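What happens to my Dinelus account now that Pranine owns them?

Urho Koskela
I've used the Dinelus keyboard app for years and got the email on Friday saying Pranine has bought the company. I have 400 custom shortcuts saved and pay for the yearly plan. Do I need to move to a Pranine account, and will I lose the shortcuts if I don't? The email only says "more details in April."

Ewan Pringle
You don't have to do anything yet. The old login works until they open the transfer page, and the plan you paid for runs to its end date. I'd still make a copy of the shortcuts. Go to Settings, then Backup, then Export list. The file holds 120 entries at most, so you'll need to export by folder. Check each file opens before you delete anything.

When Pranine bought Drilden they kept the app going for 18 months and then closed it. Users got 3 emails before the end, and two of mine went to spam.

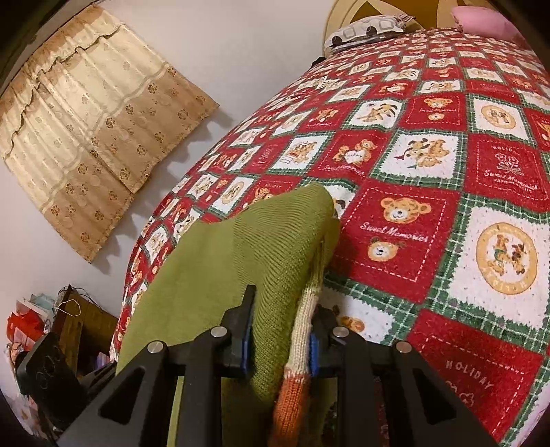
If you do move, use the same email address on both accounts. The transfer matches on that. Shared folders didn't come across with Drilden and had to be set up again by hand.

Czarnecka
same thing here, no answer from support. I switched to the free one that came with my phone and it's ok, but typing the shortcuts back in took all evening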